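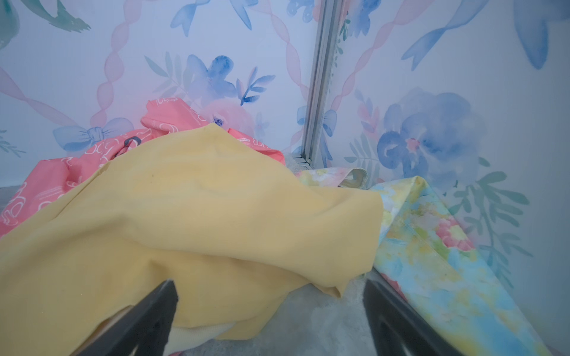

Does a cold wash get everyday cotton as clean as a warm one?

For dust and light sweat it comes close enough that we could not tell the difference, but for cooking oil it does not, and the label on the detergent should not be read as if it settles the matter.

Cold Water Claims and Cotton Cloth
Project report, Household Materials class
Lucía Montes and Shuk-fan Yu

Why we picked this

Our class was given a leaflet from Erkgate, the company that runs the coin laundry on Bekerent Street. The leaflet says that washing cold "cleans just as well" and that customers who still use warm water are paying for a habit. We both wash cold at home and had no reason to want the leaflet to be wrong. What bothered us was that it gave no test, no kind of stain and no temperature. "Cold" in January is a very different thing from "cold" in August when the pipes come in under a hot parking lot.

The leaflet also says that cold water makes clothes last "up to" twice as long. We left this claim out of our project. One school term is too short to wear out a pillowcase, and "up to" covers everything down to zero.

What we asked

1. After one wash, can a person who doesn't know which cloth is which pick out the cold-washed one?
2. Does the answer change with the stain?
3. Does letting the cloth soak first do as much as warmer water?

Materials

We cut squares from a plain cotton bed sheet bought at the Tambunan thrift store. The sheet had been washed many times before we got it. Shuk-fan thinks this was a good thing because most of what people wash is old. Lucía thinks new cloth should have been tested too. We ran out of time to settle it.

The detergent was the store-brand powder at Cleltby, the cheap one with no scent. We used the same box for the whole project. The stains were garden soil mixed with water, black tea with milk, and sunflower oil that had been used once for frying onions.

Method

Each stain was put on with a teaspoon and left overnight. In the morning the squares were washed in one of three ways: cold, warm, or cold after a soak of one hour in a bucket with detergent. We used the machine in the school's home economics room. It has two dials and no display, so we took the temperature by filling a jug from the drum hose at the start of the cycle. This is clumsy and the water has time to cool in the jug. Please treat our "warm" as "warmer than the other one."

Six squares of each stain went through each kind of wash. All of them were dried flat on a rack indoors, away from the window, so the sun would not bleach anything.

For judging, we asked six people from the other section of our class. They were handed the squares in a mixed order with a code number on the back and gave each one a score from 0 (looks clean) to 5 (looks unwashed). They were also asked to smell the oil squares, which they did not enjoy.

Results

Soil: the judges' scores for cold and warm overlapped almost completely. When we asked them to sort the squares into two piles, their piles were no better than guessing. We had expected warm to win here and it did not.

Tea: warm came out a little better. The soaked cold squares scored the same as the warm ones. One judge put a soaked square down as "never stained," which was a nice moment, although the same judge also said this about a square with a clear brown ring on it.

Oil: cold was plainly worse. Every judge found the cold squares by touch, before looking. The soak helped a bit with the smell and hardly at all with the mark. Warm left a faint edge on most squares but the middle was clean.

What we don't believe about our own results

The old sheet had worn spots and we did not keep track of which squares came from where. A thin patch may let go of soil more easily. We should have marked the sheet out before cutting.

The judges talked to each other. We asked them not to. By the third person, the word "greasy" was being used in exactly the same way each time, so the oil scores are probably more in agreement than they ought to be.

We washed small squares with very little else in the drum. A real load is packed with jeans and towels rubbing against each other, and that may clean better or worse. We can't say.

Finally, we only looked at what people can see, feel and smell. Whether a cold wash leaves germs behind is a separate question. Two websites we read answered it with great confidence in opposite directions, and neither said how they knew.

About the money

The Erkgate leaflet says a household saves 826 units of electricity over "the life of a machine" by switching to cold. We tried to check this. The leaflet does not say how long a machine lives or how many loads it does. If you assume a long life and daily washing, the saving per load is tiny. If you assume a short life and one load a week, it is much bigger. An older version of the same leaflet, still pinned up by the change machine, gives the figure as 1026. When we asked at the counter on Thursday why the number had dropped, we were told that the new one was "updated."

We do think heating water costs money and that washing cold saves some of it. We just don't think either number tells a family what they would save.

What we would tell people

Wash cold if it's dirt or ordinary wear. Soak tea and similar stains first. For kitchen cloths and anything with oil on it, use the warm setting, and be careful with a company that says one setting is right for everything, especially when it is the one paying to heat the water.

If we did it again

New cloth and old cloth side by side, a proper thermometer, a full load, and judges in separate rooms. Lucía would also like to test two more powders. Shuk-fan would like somebody else to fry the onions.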